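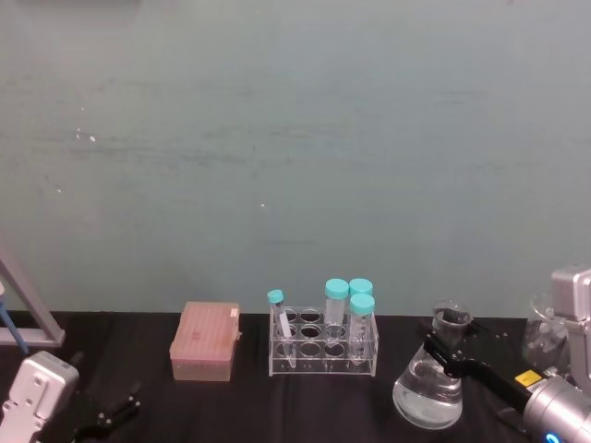
The pink box, the rack, and the one that leans.

THE LEANER

The letter from Drirkima said the inspection would be "light touch", and Ayantu read it out twice, the second time in the voice she keeps for parking fines.

We had been a laboratory for eleven years at that point and had never been touched at all, lightly or otherwise. Storkov is a long way from anywhere. The bus turns round in our car park because it has run out of road. Head office sends us a calendar every December and a reminder about the fridge every spring, and in between we test other people's water and tell them what's in it, and they are usually sorry they asked.

"It's Form 86," said Ayantu Abdella, who ran the place and had the only chair that went up and down. "There's a section on bench presentation."

"Presentation to whom?"

"It doesn't say."

She handed it over. Section four wanted all vessels capped, all boxes closed, all labels legible, and all tubes "standing true in their racks". I read that last bit again, and then I looked along the back of the bench at the rack, and I knew exactly what sort of week we were going to have.

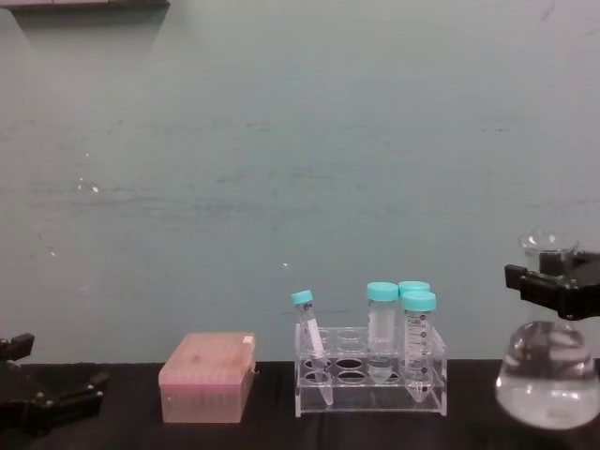

Reading time: 6 minutes

The thing about the leaner was that it had been leaning longer than I'd been employed. It was a thin tube in a rack drilled for fat ones. Its neighbours were proper conical jobs with broad shoulders and wide turquoise caps, and they filled their holes the way uncles fill armchairs. The leaner had a small turquoise cap of its own, so that from across the room you might take it for family, but it had never fitted and it lolled. It looked like a man at a bus stop listening to somebody else's conversation.

I pushed it upright on Monday morning. It considered this, and went back.

I tried a different hole. It leaned the other way, which was worse, as it now appeared to be avoiding me. I put it back where it had been and it settled down with what I can only call relief.

"Use a smaller rack," said Ayantu, not looking up.

"We haven't got a smaller rack."

"Order one from Mamo."

Anyone who has ordered from Mamo will know why I made the noise I made. Mamo's catalogue is a fine piece of work, with a ribbon to mark your place. What arrives is a matter between Mamo and its conscience. The previous winter I had asked for a single box of pipette tips and been sent 3000 of them loose in a carrier bag, with a compliments slip. I spent most of January putting them into boxes, points down, row by row. By the end of it I had views on tips that I have never been able to share with another person.

Still, I rang. The woman on the other end had a cold.

"Small rack," she said. "Is that for small tubes?"

I said it was for one small tube.

"We don't do a rack for one."

"It could have other holes in it. I wouldn't mind."

She went off to ask. I listened to a piano version of something I had liked at school. When she came back she said the small racks came in cases of 10 and would be with us in nine working days, and the inspector would be with us in four, and I said thank you, and that I hoped the cold cleared up.

On Tuesday I attempted engineering. I wrapped a twist of paper round the bottom of the tube and wedged it. For an hour and a half the leaner stood as straight as a guardsman, and I am sorry to say that I hated it. I kept glancing over. It was like seeing your father in a hat. Then the paper gave up and dropped out through the bottom of the rack, and the tube swung over into its old position, and I got on with some work for the first time since breakfast.

"What's even in it?" said Ayantu, coming past with her tea held outside the red line, as per section two.

It was a reasonable question. There was a thin white strip down the inside, which I had always taken for somebody's label. Somebody had presumably known what it was for. I turned to the log, which goes back to the beginning, and is kept in Room 413 even though the building has only nine rooms. I found the rack. I found the fat tubes, with dates. Of the leaner there was a single line, in a hand neither of us knew, which said: *Do not tidy.*

"Well, that's not very helpful," said Ayantu.

"It's quite clear, though."

"It's clear and it's unhelpful. You can be both. My sister is."

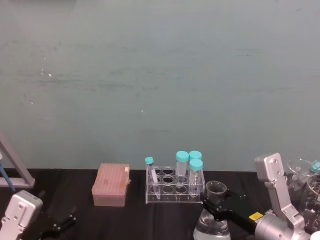

Cleaning for an inspection is a different business from cleaning. You clean a bench for work by moving what you need towards you; you clean it for an inspector by moving everything towards the wall and then standing about with nothing to do. By Thursday night I had pushed our whole life into a row along the back. I was particularly pleased with the tip box. It sat on its own with its pink lid shut and its small white label up in the right-hand corner, like a stamp, and it looked as though it might at any moment be posted to somebody nicer. Ayantu said it was the best-presented object in the county. She then went home, so that if anything fell over in the night it would be mine.

The inspector was called Ema, or that was the name on the van; it may have been the firm. I never got it straight and after the first hour it would have been rude to ask. I'll say Ema. Ema had a torch, a clipboard and a packed lunch, and began with the packed lunch.

After that it went quickly. Caps, yes. Boxes, yes. The fridge was opened and closed with respect. A flask of clear liquid was regarded for a long while, and then so was I, and I said "Water," and Ema wrote down a good deal more than one word.

Then came the rack.

I had prepared a speech. It dealt with hole diameters and the supply position at Mamo, and it had a short passage about heritage. Ayantu, who had heard it twice, went and stood by the window.

Ema bent down until the torch was level with the caps. Three fat tubes, upright. One thin one, enjoying itself.

"That one's leaning," said Ema.

"Yes."

"Has it always?"

"As far as anyone knows."

Ema put out a finger and pushed it upright. It considered this, and went back. Ema did it again. Something happened to the inspectorial face that I can't describe properly, except that it got about ten years younger and rather cross.

"Have you tried paper?"

"It lasts an hour and a half."

"It would, yes." The torch went off. The pen came out, and hung over section four, and I could hear Ayantu not breathing. I couldn't read the writing upside down. There was one line of it, and Ema underlined the last word.

We got the report three weeks later. We had passed with remarks, the remarks being a full page on the fridge. Under bench presentation it said: *Rack satisfactory. Do not tidy.*

Ayantu laid it next to the log and we looked from one to the other for some time. The handwriting wasn't the same. It wasn't all that different either. She wanted to ring up and ask, and I said ring whom, and she picked up the phone and put it down again.

The small racks came the following Tuesday. There was one in the case, and its holes were bigger.

Stories from the Back Bench | Contact | © 12 Sep 2026, all rights reserved | Back to top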